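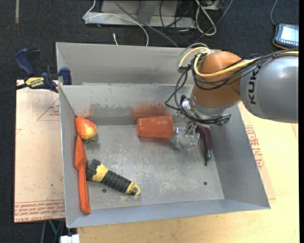

Bin 2 on its table, back wall and left corner.

Walkthrough done Sunday, November 9, 2025, by me, Wellington Meireles, for the Rulluveck sorting room. Same sheet as January, with my usual rambling in the comments!

- [x] **Bin sits flat on the tabletop.** I leaned on all the corners and nothing rocked. Happy with that.
- [x] **Sloping sides, dents and sharp edges.** Ran a gloved hand along the rim (slowly, I like my fingers) and nothing snagged.
- [ ] **Floor of bin.** Scuffed and scratched all over. It's fine for the eggplant and the cup, but I'd like a liner in there before the next order from Macedo.
- [ ] **Inner rear wall.** Worn, dull patches plus some reddish discoloration. Could be rust, could be a stain, I can't tell by looking. Please scrub it and let me know if it comes off!
- [x] **Utensils.** Orange spatula along the left wall, handle not split.
- [ ] **Cables and hose above the bin.** The thin black ones hang in loose loops next to the wrist. I'd love to see them tied up a bit closer.
- [x] **Aisle clear.** 11 paces door to table, no boxes in the way.
- [ ] **Extinguisher tag.** Can't read the date, so I've asked Zovlow for a new one.

Open items go to Uka on my next round.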